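Why did people hide shoes in walls?

Sometimes builders working on an old house take down a bit of wall and find a shoe. It is usually very old and very worn. It may be squashed flat and covered in soot. Nobody dropped it there by mistake. Somebody put it there on purpose, a long time ago, and then closed up the wall.

Hidden shoes have been found in many countries. They turn up in cottages, farmhouses, inns and even grand houses. This page explains what we know about them and what we don't.

What is a superstition?

A superstition is a belief that doing something, or not doing something, will bring good or bad luck. Touching wood is a superstition. So is stepping round a ladder instead of walking under it. There is no proof that these things work, but people still do them.

Many superstitions are about houses. A house is where people sleep, eat and keep the things they care about, so they want it to be safe. Today we lock the door and fit a smoke alarm. People in the past had locks too, but many of them also worried about things a lock could not keep out, such as witches, evil spirits and bad luck.

Where were the shoes put?

Most hidden shoes are found near a way in or out of the house. The favourite places were:

inside or beside the chimney
under the floorboards
above a door or near a window
up in the roof

The chimney was a special worry. A door can be shut and a window can be fastened, but a chimney with a fire below it has to stay open to let the smoke out. People thought that if something bad wanted to get in, it might come that way.

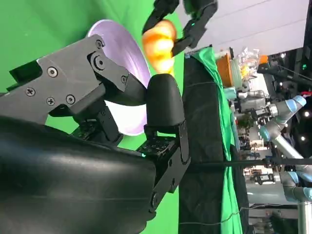 A grey metal plate with screws and bolts, and two black fingers with rounded tips.

Why a shoe?

No one is certain. Hardly anybody wrote down what they were doing. It may have been a secret, or it may have seemed so ordinary that it wasn't worth writing about. Historians have to work it out from the shoes and from the places where they were found.

One idea is about shape. If you wear a leather shoe for a long time, it slowly takes the shape of your foot. It bends where your toes bend. Even when you take it off, it still looks a bit like you. People may have thought that a shoe held something of the person who wore it, and that a spirit might go for the shoe and leave the person alone. In this idea the shoe works as a kind of trap.

Another idea is that shoes were simply lucky. In some places people used to throw an old shoe after someone who was setting off on a journey, or tie shoes to the back of a wedding carriage. A lucky thing in the wall might make a lucky house.

A third idea is that builders did it. They may have left a shoe behind as a sort of signature, to show that they had worked there. All of these ideas could be true in different houses.

What were the shoes like?

Nearly all of them were worn out. Many had been patched and mended before they were hidden. Shoes cost a lot of money, so a family would not put a good one in a wall.

Often there is only one shoe and not a pair. Many of them belonged to children. That does not mean anything bad happened to the child. Children grow out of their shoes quickly, so there were always plenty of small ones in the house.

A story from Talitham

In the village of Talitham, a family was having an old bakehouse repaired. Behind the bread oven the builders found a child's left shoe with the laces still in it. Beside it were a clay pipe, a wooden spoon and 2 walnut shells. The family lent the shoe to the museum in Kimdale, where it is kept in a drawer with 22 others from nearby villages. The spoon went back into the wall, in a tin, with a note to say where it came from.
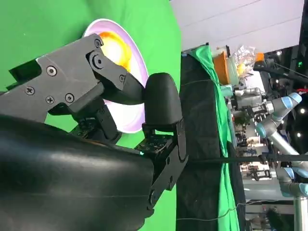 Is it bad luck to take a hidden shoe out of a wall?
Some people believe it is, and they ask for the shoe to be put back when the building work is finished. There is no proof that moving one causes bad luck.

What else did people hide?

Shoes are the most common find, but there are others. Some people filled a bottle with pins and nails and buried it under the hearth. These are called witch bottles. Others hid old clothes, such as a glove or a cap.

People also made marks on the house itself. They scratched circles into the stone with a pair of compasses, making a pattern like a daisy with six petals. They burned small marks into wooden beams with a candle — a risky thing to do in a house made partly of wood. You can sometimes still see these marks round fireplaces and doors.

What should you do if you find one?

Leave it where it is and tell an adult. Old leather can crack or crumble when it is handled. Take a photograph before anything is moved, and write down exactly where it was. The place matters as much as the shoe, and once the shoe has been moved it is hard to be sure of it again. A local museum may be able to say how old it is.

Words to know

Hearth: the floor of a fireplace, and the area just in front of it.
Soot: the black powder left behind by smoke.
Superstition: a belief that something will bring good or bad luck.
Witch bottle: a bottle filled with sharp things and hidden to keep a house safe.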